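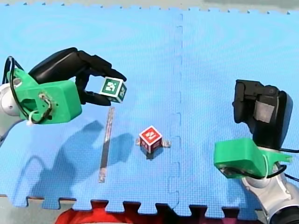 How often must you check the screws in a printed gripper mount? In our cell we check them every 70 running hours, and always after a collision, even a soft one.

I look after the two-arm cell at Perkance, and I was asked to write down how I do it. So I will make a thread of it, in small pieces. My English is slow, please have patience with me.

First the mounts. They are the green parts between arm and hand, and we print them ourselves. Printed plastic creeps under a screw. You tighten it well in June, and in August it is a little less tight, although nobody has touched it.

I use a short hex key and I hold it by the short end, so that I cannot pull too strongly. If the screw turns more than a quarter before it becomes firm, I write it in the cell book. The second time for the same screw, the mount goes out and a new one goes in.

New mounts must rest one night before we screw them. I have no scientific proof for this. The former ones which I fitted directly from the printer became crooked sooner, and that is enough for me.

Then the cables. The black cable must have a loop which is big enough for the last joint to turn fully to both sides. I turn the joint by hand with power off, slowly, and I look at the connector and not at the loop. If the connector moves even a hair, the loop is too small.

Cable ties: close them until they hold, and then stop. A tie that bites into the cable is worse than no tie. We had two failures in Movau, our older cell, and both were exactly under a tie.

The fingers. I wipe them with a cloth which is only a little damp, and I bend each one through its whole way. What I want to feel is the same resistance from start to end. When there is a small step in the middle, usually there is dust in the joint. A soft paintbrush helps. Compressed air pushes it deeper, please don't.

After 2,000 grasps I run the open and close test again, and I compare the motor current with the old curve. Higher current with the same movement means friction. I do not wait until I can hear it.

The cubes with markers also belong to the maintenance, and this is often forgotten. A marker with a dirty corner is still found by the software, but the position jumps. I look at every face under the lamp. Scratched ones I print again, on matt paper. Glossy paper gives a white spot and the marker is lost.

The mat. Foam tiles are kind to fingers and to cubes, but they move apart at the joint. Every morning I press the teeth down along the whole seam with my thumb. If one tooth stands up, a cube which is put there will lean, and then we search for the mistake in the calibration for half a day.

By the way, after any work on a mount I calibrate both arms again, also the one I did not touch. It costs me a coffee break. The two arms must agree about where a cube is, and I trust this only when both were measured on the same morning.

Somebody from Pereyra asked me which thread lock we use on the mounts. None. Some kinds attack the plastic and it gets small cracks near the hole. We put a metal insert in the print, and a normal washer under the head.

Next I want to write about the emergency stop test, but first I must finish the drawing of the new bracket for Pokudine. If your cell has printed mounts too, please write me which filling you print with. Ours is quite dense and I think we could save some hours there.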